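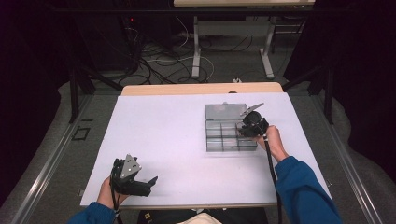
Search this site
Search

Progress report to Westberg, second reporting period
Hand-guided demonstration for small-parts sorting
Prepared by Eulalia Daza, Ledesma

You asked for a shorter report than the last one, and for a plain answer on whether the second half of the money should be released. My answer is yes to the recording work and not yet to the robot purchase.

What was promised

The plan was to collect 800 usable demonstrations of two-handed sorting into a compartment box. A person sits at the table with a gripper in each hand and does the task, and the policy is trained on what the grippers and the head camera record. The attraction over our old remote-control setup was speed. The proposal said this method would be cheap enough that quantity would stop being a problem. I signed that proposal and I would write the sentence differently today.

Where we are

We have recorded 700 demonstrations. Of these, 226 were thrown out on review. Most of the rejected ones fail for one dull reason: the tracking on one gripper drops out partway through, usually when the operator's wrist turns the marked plate away from the camera. The operator can't tell while it is happening. The hands do the job, the part goes into the cell, and the file is worthless.

That leaves 474, well short of target. At the present rejection rate we would need to record a good deal more than 800 to end up with 800, and the budget was never drawn up that way.

The compartment box

The clear organizer was chosen because it is close to what Porkham uses on its packing line. It has been a nuisance. The see-through dividers are hard for the model to find, and early versions put parts down on top of a wall as often as beside one. Porkham has been asked whether it would accept an opaque box. The first reply was no. I think they should be asked again by someone with more pull than me, but I would not plan around a different answer.

The white board on the table has helped. Before we put it down, the wood grain was confusing the part detection, and at least that problem has gone away.

Cables

Both grippers are wired, and operators complain about it. The right-hand cable drags when reaching for the far cells, and people learn to lean instead of reach. I worry about this more than the operators do. If everyone leans, we are teaching the robot a habit that comes from our cable and has nothing to do with sorting. Zarnix has offered a wireless version of the gripper. I have seen it work for the length of a sales visit and can't say more than that.

Does it transfer?

We ran 200 trials on the loaned arms in July, using a policy trained on everything accepted up to that point. I am not going to give you a single success rate, and I would ask that the one in the slide deck not be repeated. It mixes the large open cell along the far side, which is easy, with the small ones, which are the whole point of the project. On the large cell the policy is good. On the small cells it is poor, and it gets worse when the box is moved from its usual place. The deck figure looks respectable because the large cell was tested more.

The same tasks taught by remote control gave steadier results, though from a much smaller set and with only one trained operator. Some of my colleagues take that as proof that the old way was better all along. I don't think we have shown that either. The two sets were never matched for operator, part or box position, and until they are, the comparison is mostly a matter of taste.

What we want to do next

Add a sound that plays when tracking is lost, so that a bad take can be stopped and redone on the spot. The code is written and is being tried by one operator.

Record the box in varied positions. All sessions so far had it on the right side of the board, toward the back, and that was a planning mistake of mine.

Run a matched comparison with remote control – same operators, same parts, same number of takes.

Hold the order for the second pair of arms until the small-cell results are in. The supplier's price is good until the end of the quarter and I have been reminded of this several times. It doesn't change my view.

Money

Spending is on plan except for operator hours, which are over because of the retakes. I would like to move part of the travel line to cover them. A revised sheet is attached separately and needs your signature before the next payroll run.

Related items
First period report: rig setup and operator training
Remote-control baseline: notes and known faults
Porkham site visit: packing line requirements
Zarnix wireless gripper: open questions

Contact the project office | Copyright Ledesma | Back to top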